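Who Got the Attention? Local Coverage of the Zalmont Mayoral Race
Project report, Political Communication

Introduction

Zalmont elects its mayor every four years, and most residents learn about the candidates from local news sites, mailers, and social media. In the last race the challenger had never held office, and the incumbent had served two terms. Our group wanted to know whether the two got equal attention, and whether the attention was about policy or about something else.

We picked this race because it was small enough to cover in one semester. A statewide race would have meant thousands of items. It was also close, which meant that both campaigns kept working until the end.
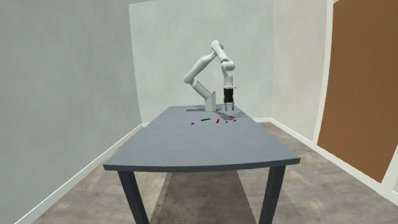

Method

We collected 247 items published between Labor Day and election day. An item could be a news article, an opinion column, a candidate statement, or a public post from either campaign. We left out paid TV ads, as we could not get complete records from the station.

Two of us read each item separately. For each one we wrote down which candidate it was mostly about, what the main topic was, and whether the tone was positive, negative, or neutral. When the two readers disagreed, a third person in the group read the item and made the decision. Tone caused most of the disagreements. Candidate and topic were usually clear from the headline.

We also ran a short survey outside the library in Waltgate, the part of town with the most contested precincts. We stopped when we had 100 completed forms. People who said they could not vote in Zalmont were not given a form.

Results: news items

Of the items, 161 were mostly about the incumbent. That is close to two out of three. Part of the gap comes from ordinary city business. When the city repaved a road or opened a bid, the mayor was quoted, and we counted the item even if it did not mention the election. We talked about taking these out and decided to keep them, as a voter reading them would still see the mayor's name.

The challenger's items were more negative in tone, mainly in the last three weeks. Most of those were about a late campaign finance form. Housing was the most common policy topic for both candidates, followed by the bus contract with Verhoeven Transit.

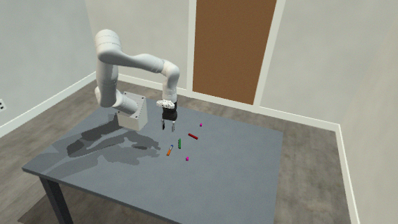 LESCOMBE, October

The only debate was held in Lescombe, the next town over, because the Zalmont high school auditorium was being repaired. Three of us went. The moderator asked nine questions, and four of them dealt with the bus contract. The challenger said the city should reopen bidding. The incumbent said that breaking the contract early would cost more than finishing it. Neither gave a dollar amount.

Coverage the next morning was mostly about an exchange over the finance form, which took up only a few minutes near the end. The housing answers were longer and got one paragraph in one article.

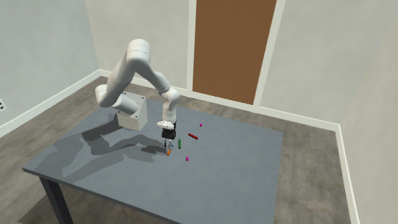

Field work was the part of the race where the challenger was stronger, going by our survey. More people remembered a visit or a call from that campaign than from the incumbent's. Those answers came mostly from the blocks near the campaign office in Waltgate. The reach was like that of the white arm on its boxy base, which stretches out over the table from the one spot where it is mounted. The campaign did not open a second office, and in the outer precincts we found very few people who remembered any contact.

Limits

Our survey was taken in one place in the afternoon, so people who work day shifts are probably missing from it. We also do not know if coverage changed any votes. The incumbent won, but an incumbent with less coverage might have won too.

If another group takes this up, we suggest coding city business items separately from the start and asking the station early for its ad records. Our coding sheet and the blank survey form are in the course folder.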